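Ratgeber > Verein & Sport > Ausrüstung pflegen

Suchbegriff eingeben Suchen

Eishockeytasche und Schlittschuhe: So bleibt nach dem Training alles frisch

Wer ein Kind in der Mannschaft hat, kennt den Augenblick, in dem man nach dem Wochenende die Tasche im Flur öffnet und sie lieber gleich wieder zumachen möchte. Bei uns in Hultville wird von Herbst bis April trainiert, und in all den Wintern hat sich doch einiges an kleinen Kniffen angesammelt, die ich gern weitergebe (manches davon stammt noch von den Eltern der alten Mannschaft aus Prernley, denen ich bis heute dankbar bin!).
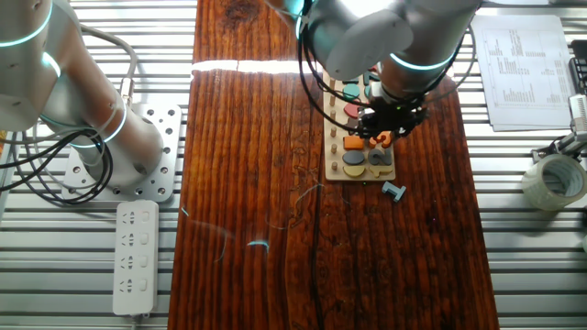
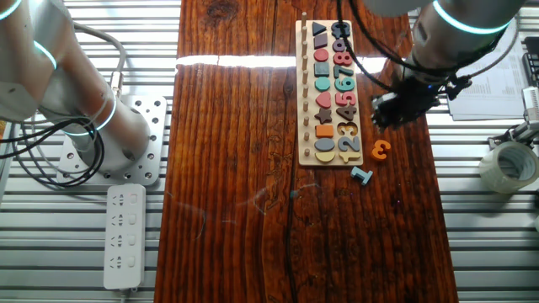 Erst auspacken, dann alles andere

Es klingt so selbstverständlich, und trotzdem bleibt die Tasche abends gern stehen, weil alle müde sind und Hunger haben. Bitte nicht! Alles, was feucht ist, kommt sofort heraus: Handschuhe mit der Öffnung nach unten aufhängen, Schienbeinschoner aufklappen, Helm mit der Innenseite nach oben hinlegen. Die leere Tasche bleibt offen stehen, am besten auf dem Balkon oder im Keller bei gekipptem Fenster. Auf die Heizung gehört die Ausrüstung übrigens nicht, auch wenn es noch so verlockend ist, denn Leder wird davon hart und Klebestellen lösen sich.

Schlittschuhe trocknen

Die Kufen wische ich noch in der Kabine mit einem alten Frotteetuch ab, und zwar auch dort, wo sie im Halter sitzen. Zu Hause kommen die Einlegesohlen heraus und die Schnürung wird ganz weit gemacht. Dann stopfe ich Zeitungspapier hinein und wechsle es vor dem Schlafengehen noch einmal. Die harten Kufenschoner sind nur zum Laufen da. Für die Tasche nehmen wir weiche aus Stoff, sonst hat man schneller Flugrost, als man gucken kann.

Waschen, was sich waschen lässt

Trikots, Stutzen und Unterwäsche vertragen 40 Grad. Klettverschlüsse vorher schließen, sonst hängt am Ende die halbe Wäsche daran fest. Weichspüler lasse ich bei Funktionswäsche weg. Für die Handschuhe mische ich 4 Esslöffel Essig mit 5 Esslöffeln Wasser in einer Sprühflasche, sprühe das Innenfutter ganz leicht ein und lasse alles gut auslüften. Der Essiggeruch verfliegt, versprochen. Bei Echtleder lieber zuerst an einer kleinen Stelle probieren.

Kleinkram beisammenhalten

Ersatzsenkel, Tape, Schraubenzieher und Pflaster wohnen bei uns in einer alten Brotdose in der Seitentasche. Auf den Deckel habe ich mit wasserfestem Stift geschrieben, was hineingehört, dann sieht man vor der Abfahrt zum Auswärtsspiel gleich, was fehlt. Und wer mehrere Kinder auf dem Eis hat, näht am besten jedem ein Bändchen in einer eigenen Farbe an Handschuhe und Stutzen, das spart morgens viel Sucherei.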